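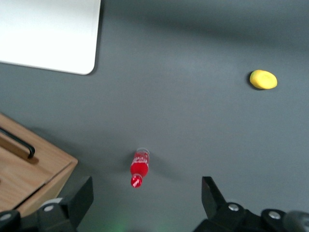 Figure 7.1 Tabletop with a small yellow object and a white panel.

Chapter 7
Indirect Costs, or Who Pays for the Lights

A research grant arrives with a number on it, and the first thing a new investigator learns is that the number is larger than the money. Between the award letter and the lab bench, a portion goes to the institution for heating, payroll, library subscriptions, insurance, and the office that reads award letters. This portion has several names. Accountants call it facilities and administration. Legislators call it overhead, usually in a tone of voice. We will call it indirect cost, which offends the fewest people.

Chapter 6 followed a research appropriation from the budget request to the agency's obligation of funds. We now pick up the money at the university's front door. By the end of the chapter you should be able to read a rate agreement, compute a modified base, and explain to a colleague why a 50 percent rate does not take half the grant. The last of these may need more than one attempt.

7.1 Direct and indirect

A direct cost can be tied to one project without much argument. The salary of a technician who works only on your soil samples is direct. A share of the roof over the technician is indirect. Trouble lives in the middle, with things like printer toner, which has started more disputes at Munstead University than any question of method.

Olga Cunha kept the books for the Givedell Soil Survey there, and her files from one November give us our running case. The direct budget came to $3,000 for a pilot season. The rate was 50 percent. A visiting dean took this to mean that $1,500 of the $3,000 would vanish. In fact the $1,500 is added on top, for a total award of $4,500, so the institution's share is one third of the whole. The dean asked to see this worked out again, and it was.
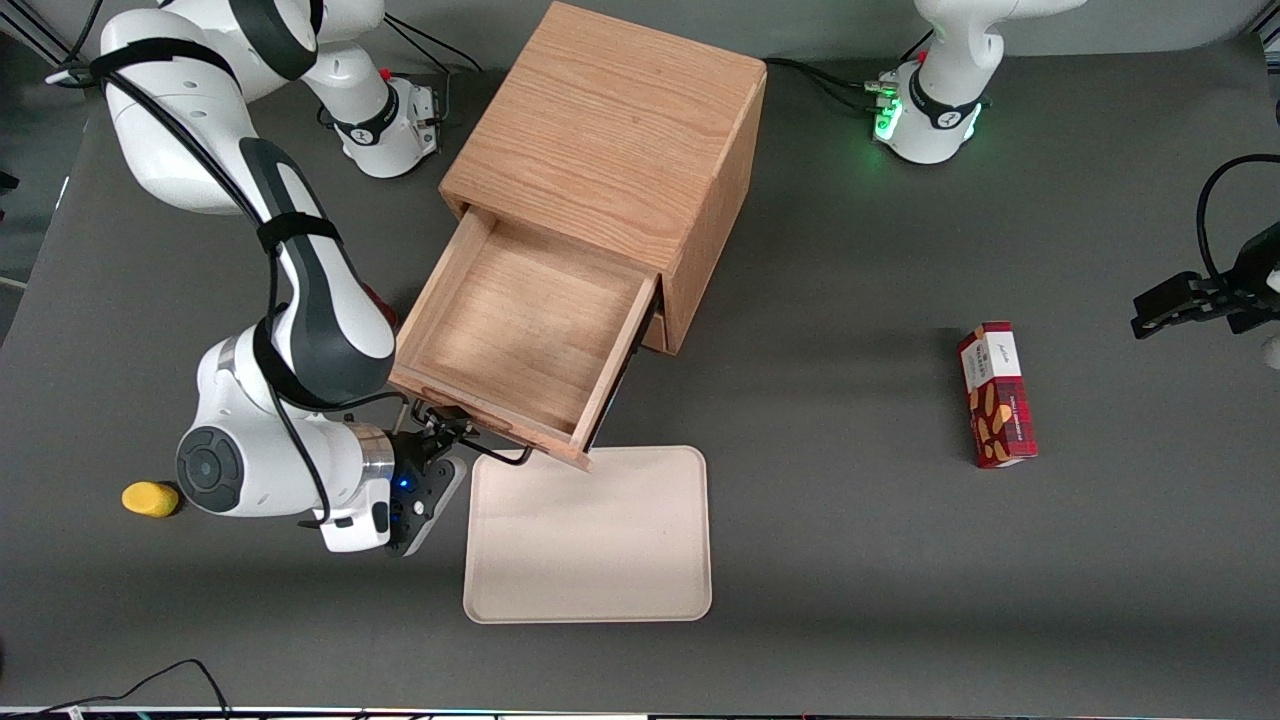
Figure 7.2 Robot arm above a tabletop with an oak cabinet, drawer open.

7.2 The base

Rates get the headlines, but the base decides the bill. A rate has to be applied to something, and sponsors generally leave certain items out of that something: large equipment, tuition, and most of what is passed along to partner institutions. What remains is the modified base.

Suppose that $533 of Cunha's $3,000 was excluded. The base falls to $2,467 and the indirect charge to $1,233.50. The rate on the agreement has stayed exactly where it was, a point worth remembering the next time two universities compare rates at a conference and one of them looks smug.

The Unnithan Foundation, a private sponsor we will meet again in Chapter 9, pays a flat 16 percent and excludes nothing. Whether that is stingy depends on the project. Its guidelines take 243 pages to say so – the appendix on travel meals accounts for a good many of them.

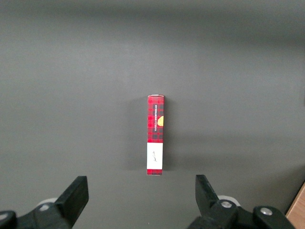

Figure 7.3 Vanilla shortbread box on a gray surface.

7.3 How a rate is negotiated

Rates are set for several years at a time, on the evidence of past spending. The institution assembles its costs into pools, divides each pool among teaching, research, and everything else, and presents the result. The government side reads it and proposes something lower. Both parties expected this.

Space is the hard part. Every room has to be assigned a use, and a room used for two things has to be split. The Esivstead method, described in the next section, does this by survey: department heads are asked what their rooms are for, and they reply, in time, with varying degrees of imagination.

Key terms: direct cost, indirect cost, modified base, cost pool, rate agreement, space survey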